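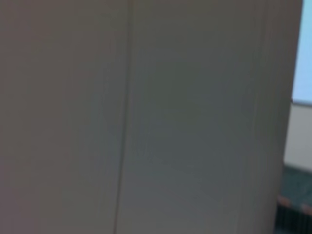 4. What People Call Gray

4.1 The problem with asking

The survey described in Section 3 went to 700 households in Beraslow, and 529 of them sent it back filled in. We were pleased with this rate of return until we read the answers. The first item asked residents to name the main color of the walls in the room where they spent the most time. We had left a single line for the reply, on the theory that a color is a short thing to write down. Many residents used the line, the margin, and the back of the page.

Beraslow was chosen because its housing was repainted in one campaign, with paint bought from a single supplier, Marras, in a range made up entirely of grays and near-grays. Our earlier work had been done in older neighborhoods, where one could never be sure whether two people disagreed about a color or simply owned different walls. In Beraslow the walls, at least, were supposed to be settled. Most residents had either Plunder, a mid-tone gray sold as warm, or Prurora, a slightly lighter one sold as cool. The tins say so. The residents mostly do not.

4.2 Official names and kitchen names

Very few respondents gave the name on the tin. Those who did were likely to have kept a tin, usually for touch-ups, and some of them copied out the product code as well, which we had not asked for and have now archived. The rest used what we came to call kitchen names: the words a household uses among its own members when there is no need to impress a decorator. These included "the gray," "the other gray," "hall color," "landlord," "sort of mushroom," and, from one respondent with strong handwriting, "NOT beige."

The last answer deserves more attention than it might seem to. A color name in a household is often the fossil of an argument. When we followed up by telephone, the respondent explained that a relative had once called the living room beige at a holiday dinner, and the matter had stayed open. Earlier writing on color terms, our own included, has tended to treat a name as a report of what the eye takes in. In a shared home it may also be a position, held against someone who lives there or visits too often.

Kitchen names were also relative to a degree we had failed to plan for. "The other gray" makes perfect sense to people who know which gray is the first one. It is less helpful to a coder in an office. Our original scheme sorted answers into basic terms, compound terms, and object terms (mushroom, stone, dishwater). We had to add a fourth group for names that pointed at another room, and the fourth group then grew until it was larger than the one for object terms. We mention this for the benefit of anyone who is still designing a form.

4.3 Warm, cool, and the time of day

The words "warm" and "cool" caused the most trouble. Both are printed on the Marras color cards, and both had made their way into daily speech in Beraslow, but they had not stayed attached to the paints they came with. People with Plunder on their walls called it cool almost as readily as people with Prurora called theirs warm. We first took this for carelessness. A second look at the forms showed that the answers followed the hour at which they had been written, which most respondents had been good enough to note in the box provided.

Forms filled in before noon leaned toward cool, whichever paint was involved. Forms filled in after dinner leaned the other way. A household lamp is a persuasive thing, and a north window in December is another. Anyone who has carried a paint chip from the store to the living room and felt cheated knows this already, and our contribution is mainly to have spent grant money confirming it. Still, the size of the drift surprised us. A single wall can hold a brownish gray and a greenish gray at the same moment, depending on where the light falls, and the resident asked to pick one word is being asked to average a wall.

4.4 Edges

It would be reasonable to expect the naming to improve where two surfaces meet and can be compared side by side. For the interview phase we visited 30 homes and asked residents to talk about the gray on each side of a join: a corner, a door against its surround, a panel against a panel. Figure 2 has a thin silvery line with flat gray on both sides of it, and most readers will have a word for each side before they reach the end of this paragraph. We would only ask them to write their words down and compare them with those of a colleague. 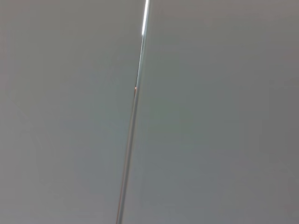 The interviews did not go as expected. Given a join, residents began to find differences, and having found them they defended them. One couple told us that the two sides of a closet had been painted from different tins, and gave us the year. The maintenance record showed one tin. We showed them the record, and they agreed with it politely and went on calling the left side "the dirty one." Another resident, shown a corner where Plunder did meet Prurora, said that they were the same paint and that somebody had been overcharged.

We read this as evidence that an edge works as an invitation. People who see a line assume that it separates something from something else, and they go looking for what that might be. Where there was no line, in the middle of a long wall, the same residents passed over shifts in tone at least as large and gave the whole thing one name. The pattern held for both paints and for both owners and renters, although renters were quicker to add a remark about the landlord.

4.5 Limits

The interviews were done by two of us, and by the end of the second week neither could look at a gray wall without forming a view. We tested ourselves against the color cards at the start and again at the close, and our agreement had dropped. We have reported the first figure in Appendix B and, after some discussion, the second one too. It should also be said that the residents of Beraslow had lived through one large repainting and were being told to expect another, so that a stranger at the door asking what they thought of the walls was not received as a neutral event. Several asked whether they could have blue.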